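Spielküche und Kochecke: Sicherheitscheck mit Kommentaren

Pillell, Kindergruppe im Erdgeschoss
Stand: August 2021

Zweimal im Jahr gehe ich unsere Kochecke durch und hake ab. Die Liste habe ich mir aus dem alten Bogen vom Stefanou-Haus zusammengebaut und um alles ergänzt, was mir im Alltag auf die Nerven geht. Wer sie übernehmen will: gern! Meine Kommentare stehen immer gleich dabei, sonst weiß ich beim nächsten Mal selbst nicht mehr, was ich gemeint habe.

1. Spielgemüse

Oberfläche ohne Risse und scharfe Nähte: in Ordnung
Stiele und Blätter fest, auch wenn man kräftig zieht: in Ordnung
Nichts passt in den Kleinteilezylinder: in Ordnung
Lässt sich feucht abwischen: in Ordnung

Kommentar: Am Stiel der Möhre ziehe ich immer zuerst, da packen die Kinder nämlich auch zu. Hält. Bei der Aubergine bin ich mit dem Fingernagel einmal rund um die grüne Kappe gefahren, da ist nichts locker. Die Chilischote wird bei uns gern als Schnuller zweckentfremdet (fragt nicht), also bitte nach jeder Gruppe mit Spülwasser abwaschen und richtig trocknen lassen, bevor sie zurück in die Kiste kommt. Der Maiskolben hat so viele Rillen, dass ich da mit der weichen Bürste rangehe. Dauert ein bisschen, muss aber sein.

2. Töpfe und Geschirr

Rand glatt, kein Grat: in Ordnung
Griff sitzt fest, Nieten wackeln nicht: in Ordnung
Innen sauber, keine Flecken oder Kratzer: in Ordnung
Griffende: beobachten

Kommentar: Wir spielen ja mit einem richtigen Edelstahltopf, und ich bleibe dabei, dass das die bessere Wahl ist. Die dünnen Blechtöpfchen von früher waren nach ein paar Wochen verbeult und hatten Kanten, da wollte ich kein Kind mehr dranlassen.
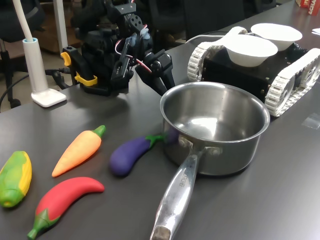

Der Nachteil ist natürlich das Gewicht. Wenn so ein Topf vom Tisch auf einen kleinen Fuß fällt, gibt es Tränen, deshalb gilt bei uns: Griff nie über die Tischkante stehen lassen. Das üben wir mit den Großen richtig ein, und es ist auch gleich eine gute Gewohnheit für zu Hause am Herd. Das Griffende sieht abgenutzt aus und ist bräunlich geworden. Rau fühlt es sich nicht an, ich schaue es mir trotzdem jeden Monat an. Ein Ersatztopf von Clokix steht schon auf der Wunschliste.

3. Tisch und Umgebung

Tisch steht fest, Platte ohne Absplitterungen: in Ordnung
Laufweg frei: Mangel, behoben
Steckdosen mit Kindersicherung: in Ordnung
Licht reicht auch am Nachmittag: in Ordnung

Kommentar: Im Laufweg standen im Juli zwei Kartons von Pirivis mit Bastelmaterial, die sind jetzt im Keller. Auf der dunklen Tischplatte sieht man übrigens jeden Fingerabdruck! Mich stört das weniger als andere, beim Wischen ist es sogar praktisch. Bitte keinen Scheuerschwamm nehmen, die matte Oberfläche verzeiht das nicht.

4. Lagerung

Kiste ohne Deckel, in den man sich klemmen kann: in Ordnung
Schweres unten, Leichtes oben: Mangel, offen

Kommentar: Der Topf landet beim Aufräumen immer wieder im obersten Fach. Ich klebe jetzt ein Bildchen ans untere Regal, vielleicht hilft das auch den Erwachsenen.

Noch offen

Bildchen fürs Regal drucken
Neue weiche Bürste kaufen, die alte haart
Griffende vom Topf wieder anschauen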